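Instituto Vandar de Servicios a la Vivienda
Curso de organización doméstica y atención a residencias
Módulo de entrada y vestidor
Unidad 3. Calzado de interior: revisión, emparejado y colocación
Docente responsable: Şengül Ekinci
Apuntes para el alumnado. Edición de junio

3.1. Objeto de la unidad

La unidad anterior se ocupó del calzado de calle y de los armarios zapateros cerrados. La presente trata del calzado que se usa dentro de la vivienda o de la residencia: zapatillas, chanclas de pala y sandalias de baño. Son piezas ligeras, sin cordones ni hebillas en la mayoría de los casos, que se quitan y se ponen muchas veces al día y que rara vez reciben un lugar fijo. De ahí que aparezcan repartidas entre el dormitorio, el baño y el recibidor, y que sea frecuente encontrar una pieza sin su compañera.

Al término de la unidad, el alumnado deberá ser capaz de formar los pares, valorar el estado de cada pieza, dejarlas orientadas conforme al criterio del servicio y anotar las incidencias en la hoja correspondiente. La limpieza en profundidad y el tratamiento de olores quedan para el módulo de lavandería.

3.2. Vocabulario básico

En los partes de trabajo se emplearán los términos siguientes. Se ruega no sustituirlos por expresiones locales, pues los partes los lee personal de distintas procedencias.

Pala: parte superior que cubre el empeine. En la chancla suele ser una banda ancha de una sola pieza.
Puntera: extremo delantero. Puede ser abierta o cerrada.
Planta: superficie interior sobre la que apoya el pie.
Suela: superficie exterior en contacto con el suelo.
Dibujo: conjunto de resaltes y canales de la suela.
Talón: extremo posterior. En el calzado de esta unidad está casi siempre descubierto.
Par formado: dos piezas, izquierda y derecha, del mismo modelo, color y talla.
Pieza suelta: la que no ha encontrado pareja al terminar la búsqueda.

3.3. Recogida inicial

Antes de emparejar se reúnen todas las piezas de la estancia en una superficie despejada y a buena altura. El trabajo en el suelo obliga a doblar la espalda y dificulta la inspección de las suelas. En el aula taller de Itstead se utiliza la mesa de madera; en el domicilio puede servir un banco o una mesa auxiliar, siempre protegida con un paño y nunca la mesa en la que se come.

Las piezas se depositan según llegan, sin corregir todavía la posición. Algunas quedarán boca abajo, de costado o apoyadas contra otro objeto. El error habitual en esta fase consiste en ordenar cada pieza a medida que se recoge: se pierde tiempo y se forman parejas equivocadas, sobre todo cuando en la vivienda hay varias tallas de un mismo modelo.

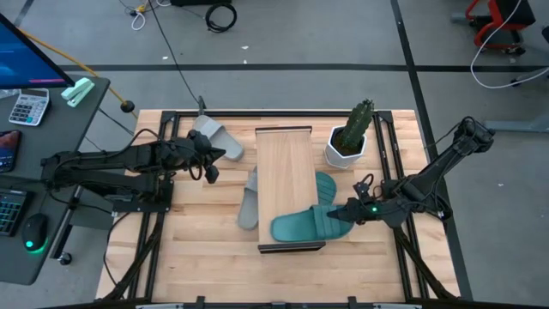 Figura 1. Calzado gris y verde azulado alrededor de la tabla de madera, con las piezas separadas.

Conviene mirar también debajo y detrás de los objetos que ya se encuentran en la superficie. Una chancla plana se introduce con facilidad bajo el borde de una tabla, de una bandeja o de una alfombrilla, y desde el otro lado de la mesa solo se aprecia una parte. En la figura 1, una de las piezas grises y una de las verdes asoman bajo los lados de la tabla. Quien cuenta deprisa puede dar por perdida una pieza que tiene delante.

Los elementos decorativos, como macetas o figuras, se respetan en su sitio salvo que estorben. Si es preciso apartarlos, se devolverán al mismo lugar. Lo mismo se aplica a los objetos de escritorio próximos – calculadoras, mandos, documentos –, que no forman parte de la tarea y no deben tocarse sin autorización.

3.4. Emparejado

El orden de comprobación es fijo: color, modelo, talla y lado. El color permite una primera separación rápida, pero no basta. Dos chanclas grises pueden pertenecer a fabricaciones distintas y presentar diferencias en la anchura de la pala o en el grosor de la suela. La talla se busca en la planta o en la suela; cuando el uso la ha borrado, se colocan las piezas suela contra suela y se compara el contorno.

El lado exige más atención de la que suele concedérsele. En las chanclas de contorno casi simétrico se observará la curva interior, que corresponde al arco del pie. Dos piezas izquierdas iguales no constituyen un par formado, aunque coincidan en todo lo demás. En ese caso se anotarán como piezas sueltas y se continuará la búsqueda en las demás estancias.

Las piezas sueltas no se desechan. Se guardan juntas en una bolsa transparente con la indicación de la estancia y se comunican a la persona titular de la vivienda o, en residencias, a la persona encargada de planta.

3.5. Revisión de materiales flexibles

Buena parte del calzado de interior se fabrica con espumas plásticas de poco peso. Estos materiales se doblan con poca fuerza y, cuando están en buen estado, recuperan la forma al soltarlos. Con el tiempo pueden endurecerse, aplastarse en el talón o agrietarse en la zona de flexión, situada detrás de los dedos.

La revisión se realiza a la luz, con la suela vuelta hacia quien examina. Se curva el material con suavidad para abrir los canales del dibujo y se observa el fondo de cada uno. La flexión debe ser progresiva y no mantenerse más tiempo del necesario. No se retorcerá la pieza ni se tirará de la pala.

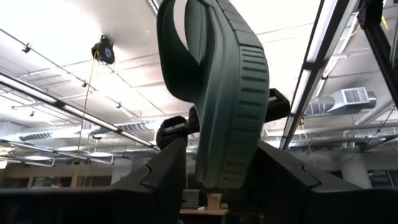
Figura 2. Material flexible de color verde oscuro, curvado sobre sí mismo. Obsérvense los resaltes cortos de la cara exterior.

Se prestará atención a los aspectos que se indican a continuación.

Dibujo. Los resaltes han de conservar relieve en toda la superficie de apoyo. Un dibujo liso en el talón y marcado en el centro revela un desgaste desigual, con riesgo de resbalón en suelos de baño.
Grietas. Una línea superficial se anota y se vigila. Una grieta que se abre al curvar la pieza justifica la propuesta de retirada.
Unión de la pala. Se examinan ambos costados. Cualquier separación respecto de la suela debe comunicarse.
Restos adheridos. La gravilla alojada en los canales raya los suelos de madera. Se extrae con un palillo sin punta o con un cepillo de cerda media.

La decisión de retirar una pieza corresponde a su propietario. El personal se limita a proponerla por escrito. El manual Belhaj, disponible para consulta en secretaría, recoge un modelo de comunicación que puede copiarse literalmente.

3.6. Colocación

Formados y revisados los pares, se procede a su presentación. El criterio del Instituto es el siguiente: las dos piezas de cada par, juntas y paralelas; las punteras, en una misma dirección; las palas, hacia arriba; los pares, uno al lado del otro, sin superponerse. Entre un par y el siguiente se dejará el espacio preciso para introducir la mano.

Cuando se trabaja con 2 pares de colores distintos, no se alternan las piezas ni se disponen en dos filas. Cada color ocupa su lado. No se exige una alineación milimétrica; una pieza algo adelantada respecto de su compañera se corrige con un toque en el talón y no obliga a rehacer el conjunto.

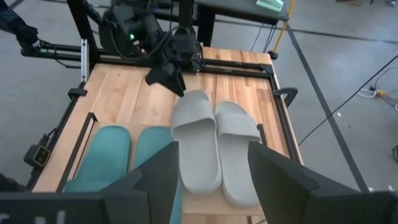

La dirección de las punteras depende del lugar de destino. En el recibidor, el calzado que espera a quien entra se orienta de modo que el pie pueda introducirse sin girar el cuerpo, es decir, con el talón hacia la puerta. Junto a la cama rige la misma lógica: el talón queda del lado del colchón. En estantería se admite cualquiera de los dos sentidos, a condición de que sea uniforme en toda la balda.

En residencias debe atenderse además a la movilidad de cada persona. Hay residentes que se calzan sentados y prefieren las piezas ligeramente separadas; otros necesitan que estén siempre en el mismo punto, por deficiencia visual. Estas indicaciones figuran en la ficha individual y prevalecen sobre el criterio general.

3.7. Errores frecuentes en las prácticas

Guardar las chanclas encajadas una dentro de otra. La pala se deforma y el par pierde ajuste.
Apilar pares en vertical dentro de una cesta honda. Los inferiores no se usan y acaban olvidados.
Situar espumas junto a un radiador o tras un cristal con sol directo.
Devolver al baño piezas con la planta todavía húmeda y apoyadas contra la pared.
Dar por formado un par atendiendo solo al color.

3.8. Ejercicio práctico

Duración: 40 minutos, por parejas. Material: el calzado entregado por la docente, paño, cepillo y hoja de incidencias.

Una persona dispone las piezas en desorden, con alguna de ellas vuelta o medio oculta. La otra forma los pares, los revisa y los coloca según el apartado 3.6, mientras la primera anota sin intervenir. A continuación se invierten los papeles. Se realizarán 3 rondas, la última con orientación de recibidor.

La hoja de incidencias se entrega firmada por ambas personas. Se calificarán el orden de las comprobaciones, el trato dado al material y la redacción de las anotaciones; la rapidez no puntúa.

3.9. Lecturas y consultas

Manual Belhaj, capítulo dedicado al calzado ligero.
Cuaderno Gasivitz de fichas de estancia, sección de recibidores.

Las dudas sobre la hoja de incidencias pueden plantearse a Şengül Ekinci al finalizar la sesión o dejarse por escrito en la secretaría de Itstead. Para la unidad siguiente, dedicada a perchas y prendas de abrigo, el alumnado deberá traer cinta métrica.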